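Limpiar por dentro un ordenador de sobremesa

Consejos de taller, actualizado el 7 de marzo de 2021

Un sobremesa de oficina que lleva años bajo una mesa acumula polvo en el disipador, en la rejilla trasera y en la fuente. Conviene abrirlo una vez al año. En el taller de Bimley lo hacemos en enero, cuando hay menos encargos.

Antes de abrir

Apague el equipo, desconecte el cable de corriente y mantenga pulsado el botón de encendido unos segundos. Retire también el monitor, el teclado y el cable de red. Si no recuerda dónde iba cada cosa, haga una foto de la parte trasera.

Toque una pieza metálica sin pintar de la caja antes de meter la mano. Repita el gesto cada vez que se levante y vuelva.

Trabaje con la caja tumbada y el lateral abierto hacia arriba. Una mesa de lamas metálicas es cómoda porque el polvo no se queda debajo, pero los tornillos pequeños se cuelan en las ranuras. Póngalos en un platito o en la tapa de un tarro.

Qué hay dentro

En los equipos de marca las piezas de plástico azul suelen señalar lo que se puede soltar sin herramientas: pestañas, asas de las bahías de disco, cierres de las tarjetas. Empiece por ellas y no fuerce nada que no se mueva con dos dedos. 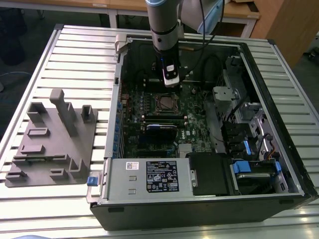
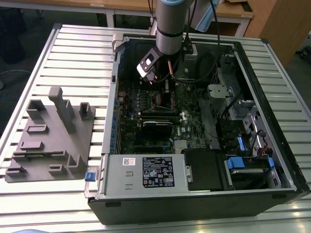

Sobremesa Dell abierto y tumbado sobre el banco, con la placa base verde y la fuente de alimentación a la vista.

Limpieza

Use una brocha de cerdas suaves, de 12 mm o parecida, y aire comprimido en ráfagas cortas. El bote siempre vertical; inclinado puede soltar líquido. Sujete las aspas de los ventiladores con un dedo mientras sopla.

Vaya de arriba abajo: primero la placa, después las tarjetas y al final el fondo de la caja. En las ranuras de memoria basta con aire. No pase la aspiradora doméstica por encima de los componentes.

La fuente de alimentación no se abre nunca. Se sopla desde fuera por las rejillas y ya está.

Si levanta el disipador del procesador, tendrá que limpiar la pasta térmica vieja con alcohol isopropílico y un paño sin pelusa, y poner una cantidad nueva del tamaño de un guisante pequeño. Si no tiene pasta en casa, déjelo montado.

Antes de cerrar

Compruebe que los módulos de memoria tienen las pestañas de los extremos bien encajadas y que ningún cable roza un ventilador. Los cables finos de la zona de los discos se enganchan fácilmente al colocar la tapa.

Conecte solo la corriente, el monitor y el teclado para la primera prueba. Si el equipo pita o no da imagen, desenchufe otra vez y revise la memoria.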